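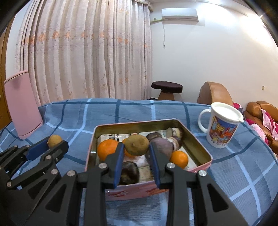
Kiwi-like fruit between the gripper fingers, open tin on the plaid cloth.

September 23, 2025
Workshop notebook, Stoden print room
Entry by Regula Zwahlen

Subject: first-layer lifting on the Gimlow enclosure brackets

The second batch of brackets was started at the opening of the shift on the Baravetti machine. Nine parts were placed on the plate in a single job. Corner lifting was recorded on the four parts nearest the door. The remaining five were flat when checked against the surface plate.

Settings were unchanged from the first batch, except that the bed was set to 100 degrees as agreed with Reto Thaler. Layer height and wall count are as given in the job sheet. The spool is the gray ABS from Bangera, opened last week and kept in the dry box. The spool weighed 932 g with its reel before the job. The weight afterward was not recorded and should be added by whoever next opens the box.

Dzifa Agyeman suggests that the door seal is letting in room air along the lower edge. A strip of paper closed in the door pulls out freely at the left corner and is held firmly everywhere else. This agrees with the position of the lifted parts, but one job is not sufficient to settle the matter.

Measured hole spacing on the flat parts is within the drawing. The lifted parts were not measured and have been marked with red tape. They are not to be sent to Mechthild Prantl for the fit check.

For the next job:
Replace the lower seal before printing. Spare length is in the drawer under the slicer computer.
Add a brim to all parts, including those at the rear.
Leave the door closed until the bed reads below 40 degrees.
Clean the plate with alcohol and note the time.

Nerea Sarmiento has asked whether the brackets could be printed standing up. The screw bosses would then carry load across the layers, and I do not recommend it for this part. The sanding test is carried over. The 400 grit sheets are used up and a new pack is on order.

R. Z.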